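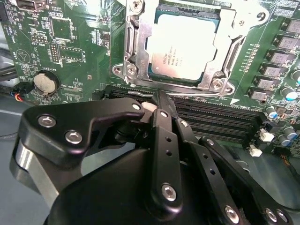
Quick one before the shed closes. I keep hearing that home robotics should stick to soft stuff. Blocks, cups, folding a tea towel. Start easy, build up. I reckon that's backwards, and I've got a dead-slow arm at the Flanby shared workshop to argue with.

We've been putting it to work on an old Dell desktop. CPU out of the socket, CPU back in. One fiddly job, over and over. People wander past with a cuppa and ask why on earth, when a person can do it in a minute. Fair question. Wrong question though.

A block forgives everything. Grab it crooked, still a block. You end up with a nice log full of ticks and no idea where your machine is sloppy. A processor doesn't forgive much. It wants to sit flat, it has a right way round, and the thing it goes down onto is a field of little pins you can't straighten with a butter knife (ask me how I know). So every bit of slop in the build shows up. The wobble in the wrist. The finger that closes a hair before the other one. I learnt more about our gripper from one motherboard than from 387 block pickups, all of which I wrote down, God help me.

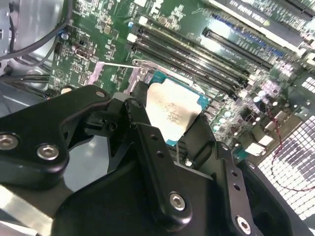

Fingers in close to the chip. Old paste still on the lid.

On the paste. Someone on the Stustedow mailing list told me to clean the lid properly before doing anything, because grease plus metal fingers equals slip. Probably right. But old machines are mucky. If the arm can only manage a spotless part then it's a showroom arm, and I don't have a showroom, I've got half a bench and a power board. Leave some muck on. Find out.

And the case. Same argument. Plenty of home builders pull the board out and lay it flat with acres of room on every side, then film that. Lovely. Try it with the chassis walls still there, cables hanging where cables hang. Your tidy approach path is suddenly no good and the wrist has to come in at an angle you never planned for. That's where I spent most of my weekends. Reach planning, not the AI bit. The AI bit gets all the attention and it's the bracket that wrecks your arvo.

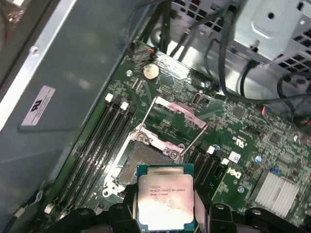
Xeon E5-1630 v3 in the fingers, load plate up, socket open underneath.

Now the money. A new industrial gripper is out of the question for a shared workshop, so ours got built from plates and hex screws and a lot of swearing. Over 1,000 dollars all up, and I'm not counting the labour. My rule is spend it on stiffness. Not on a fancier camera, not on a colour screen for the controller. I put 500 of it into the finger linkages and would do that again tommorow. There's a bloke's design floating about called the Esposito finger, very clever, folds up like a camp chair. Too floppy. Sorry.

The other side deserves a hearing. Breaking things is a lousy way to teach beginners, and a bent socket puts kids off. Agreed. So use junk. Boards nobody wants, from the e-waste cage, and tell people up front that some of them will die. The Jidholm makers' night does it with printers and they seem to have no trouble filling the benches. What I object to is the idea that beginners should be kept away from hard objects until they're ready. Ready by doing what? More blocks? 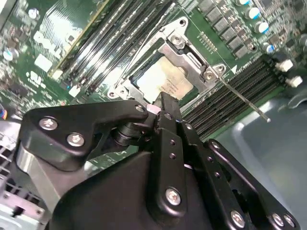
Load plate still open, one finger touching the edge of the CPU.

That last bit of travel is the whole argument for me. Anyone can get a gripper near a socket. The final 2 mm is where you find out what you've built, and no amount of simulation has told me the same thing, and I've tried, the sim says its fine every time.

So, pick something with a tight fit and a proper way to get it wrong. A CPU, a watch back, a bike valve. Put it somewhere awkward. Go slow, keep one hand near the stop button, write down the failures in more detail than the wins. Ours are in the red folder by the drill press if you're local. Help yourself, just put the folder back.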